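読了時間:約3分

作業台まわりのコツ 双腕での箱詰めデータを取るときの台の整え方

Pillayの作業室で、布製品を箱に入れる動作の学習データを取ったときの手順メモ。対象は双腕アームの模倣学習だが、台の整え方は手作業の梱包にも流用できる。

1. 箱の位置を先に決める
箱は両腕の中間に置き、養生テープで台に角の印をつける。印がないと試行ごとに箱が手前へずれ、後半のデータだけ把持の角度が変わる。印は対角の2か所で足りる。

2. 柔らかい物は両側から持つ
片側だけをつかむと反対側が垂れ、箱の縁に引っかかる。両側から挟み、箱の真上で止めてから下ろす。止める時間は短くてよいが、毎回入れる。

3. 背景の小物は残す
皿や小箱を全部片づけた台で学習させた方策は、台に物が増えた途端に成功率が落ちた。小物を置いた条件も混ぜて記録する。ただし箱の手前側には物を置かない。

4. ケーブルの余長
手首から出る線は、腕を最も伸ばした姿勢で長さを決める。縮めた姿勢で決めると、伸ばしたときにコネクタへ力がかかる。固定にはPritettiの面ファスナーを使用。結束バンドは調整のたびに切ることになるので避ける。

5. 爪先の清掃
把持面は乾いた布で拭く。アルコールは樹脂の種類を確認してから使う。
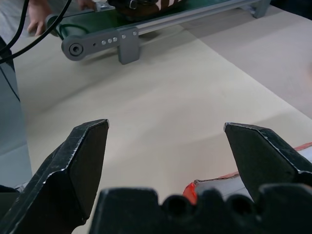
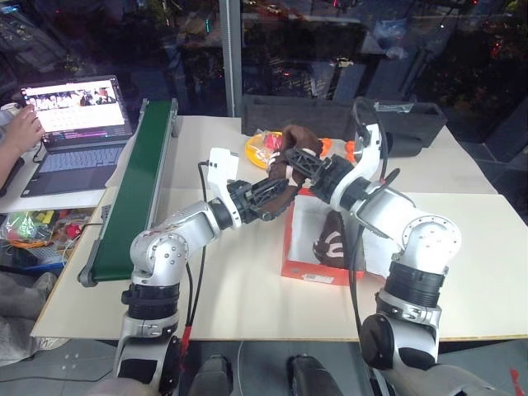
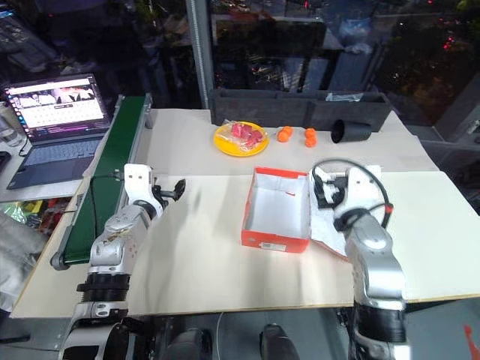 結果について。採用した試行は1,141件。箱の位置を固定した条件と、印の周囲で少しずつ動かした条件に分け、同じ設定で学習させて比べた。固定条件の方策は、箱が印からおよそ9ミリずれた時点で縁への接触が目立った。動かした条件ではこの傾向が弱い。ただし評価に使った布製品は2種類に限られ、硬い物には当てはめられない。

失敗した試行は削除せず、別フォルダに移す。ファイル名の末尾に理由を一語で付ける(「縁」「落下」「線」など)。あとで集計するとき、動画を見直す時間がかなり減る。「線」が続いた場合は4に戻って余長を測り直すこと。

薄紙や紙の蓋は動作中に形が変わりやすい。しわの状態をそろえようとせず、新品と使用済みを混ぜて使う。使用済みの割合は記録表に書いておく。

コメント(3件)

butesov_lab
1の印ですが、白い台だと白の養生テープは見失います。うちは緑にしました。

匿名
手作業の梱包でも2は有効でした。ぬいぐるみの発送に使っています。

Jendard利用者
9ミリというのは箱の長辺方向ですか、短辺方向ですか。

お問い合わせ | © Pillay 作業室メモ | ページの先頭へ戻る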